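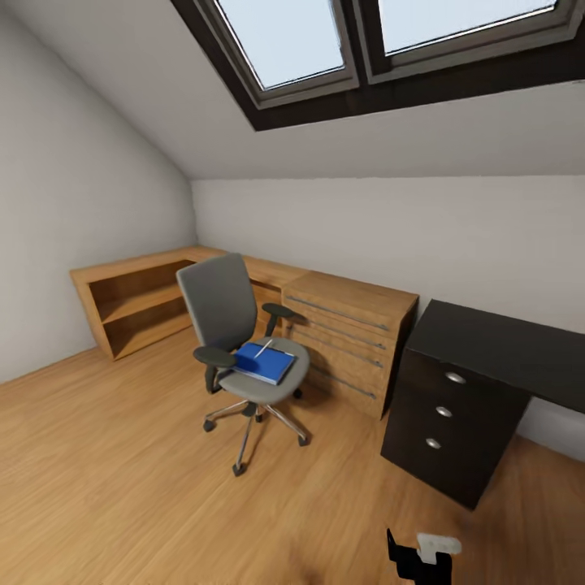
Simulation, a reader wrote to us in June, is a place where software engineers send robots to be congratulated. The letter went on for two pages. It said that any planner can look clever in a world where the floor is level, the friction is a number somebody typed, and the same chair can be dropped into the same room until the software gets lucky. It asked why this magazine kept printing success rates from such places as if they were results.

We took the letter to Vedcombe, where Stomum has its office above a tile showroom, and read it out loud over coffee. There was some nodding.

Stomum makes planning software for mobile arms, the kind that are meant to go into a room they have not seen before and fetch, clear, stack or put away. The company owns two real arms. It owns a great many more rooms, all of them rendered, and those are where the work gets done. An attic under a skylight, with an office chair on a wood floor and a blue book lying on the seat with a pen across it, is a fairly ordinary morning. The instruction that goes with it is one line long: put the pen on the desk.

A person does this without noticing. The planner notices everything, and that's the trouble. It has to decide where to park the base so the arm can get past the armrest, whether to go over the armrest or in from the front, how to pinch something slim that is lying on something flat, and then how to travel to the desk without taking the backrest along. Each of those is a solved problem. Stomum's engineers say "solved" the way plumbers say it about other plumbers' work.

The planner is called Kalero. It started life as a motion library for fixed arms and still has a few habits from those days, including a deep suspicion of wheels. Early versions would treat a swivel chair as a wall. Later versions learned that chairs can move, took the news badly, and began planning long detours in case one did. The current release keeps a running guess about how likely each object is to shift if it gets nudged, and it spends its time budget on the objects it is least sure of. When it meets an office chair it thinks for a while. You can watch the progress bar do it.

Perception comes from a separate program, Boonchu, which takes the camera view and hands Kalero a list of shapes with confidence scores attached. The two were written by different teams with different ideas about which way is up, and one small file sits between them converting one idea into the other. It is the most edited file in the company. The comment at the top asks you to please talk to somebody before touching it.

Boonchu has strong opinions about contrast. It likes a bright object on a gray cushion. It is less fond of black furniture, where the seams between one drawer and the next sink into the finish and the whole front comes back as a single slab with knobs on. For a long stretch of the spring it reported a black desktop as a hole in the floor, with high confidence, and Kalero very sensibly refused to put anything on it. The log from that period is full of pens being carried to the edge of the abyss and then carried home again.

It was fixed by training on darker rooms. There are now 3,000 rooms in the test set, and every build of Kalero has to get through all of them overnight before anyone is allowed to merge. The engineers come in at eight and look at the number. On the night before our visit the fetch-and-place tasks had come out at 1,912 clean passes, and this was considered good enough for pastries.

We asked about the others. They are sorted into bins, and the bins have names. "Timeout" is the largest. "Grasp slip" is next. Then comes a bin called "Technically," with 112 runs in it, for cases where the robot satisfied the instruction in a way that would get it asked to leave a house. One run had put the pen on the desk by bringing the book as well. Another had pushed the chair up to the desk and tipped it.

The checker passed both. The checker only asks whether the pen is touching the top of the desk at the end of the run, and fair enough, it was. Somebody now reads the Technically bin by hand each morning, and new rules get added to the checker in a tone of mounting exasperation. There are 29 of them so far. Rule 14 says that furniture must finish the run the same way up as it started it.

So the reader has a point, and Stomum will grant it for the price of a coffee. Friction really is a number somebody typed. When they move a build over to the real arms, pens roll, cushions sag, and the success rate drops far enough that they would rather we left it out. What they dispute is the congratulating. A rendered room can be run again with the same light and the same chair at the same angle, and the planner can be stopped halfway through a bad idea and asked what it thought it was doing. The real arms can't be asked much. By the time you reach the red button the evidence is on the floor.

The next release is due before winter. It includes a new regrasp step, a faster collision check, and a rewrite of the small file between the two programs, which has been promised in the last four releases too. The branch was open on a screen when we left. The comment at the top had gotten longer.

112 shares | 29 comments

We use cookies to remember your preferences and count visits. Accept | Manage settings

Contact the editors | Subscriptions | Letters | All rights reserved | Back to top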